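Viltley Water Office
Household Advice: Saving Water at Home

Residents of Viltley are asked to reduce household water use while reservoir levels remain below the seasonal target. The measures set out on this page apply to houses and apartments alike.

Kitchen

Wash vegetables in a bowl and pour the water on potted plants. Run the dishwasher only when it is full, on the shortest program that cleans properly. Pots with dried food should be left to soak in a little water before scrubbing. Keep a pitcher of drinking water in the refrigerator so that the faucet does not have to run until it is cold.

Bathroom

A dripping faucet should be repaired at once. In most older faucets the fault is a worn washer. Close the supply valve under the sink before starting, and replace the washer with one of the same size. To check the toilet for leaks, put a few drops of food coloring in the tank and wait 16 minutes. Color in the bowl means the flapper needs to be replaced.

Showers should be kept short. A bucket placed under the shower head while the water warms up will collect enough for mopping a floor.

Laundry and Bedding

Wait for a full load before using the machine. Bedspreads and other large covers seldom need washing as often as sheets — airing them outdoors on a dry day is usually sufficient. Satin should be washed according to its care label. 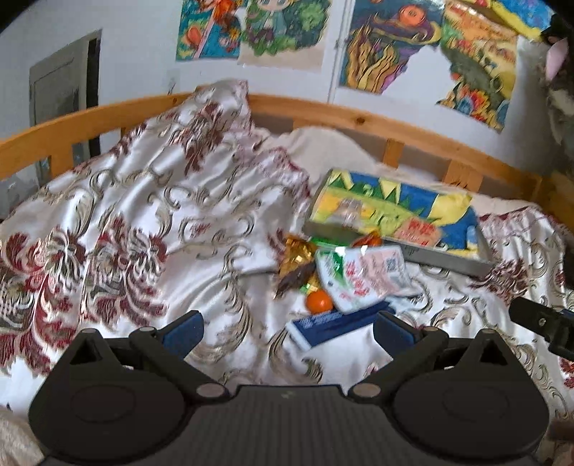
White satin bedspread.

Stored Water

Keep stored drinking water in clean, closed containers, away from sunlight. Rainwater barrels must be covered from May onward to keep out mosquitoes.

Questions about these measures may be addressed to Mirsad Obradović, Household Advice, Viltley Water Office.

Page last reviewed: Jan 25, 2021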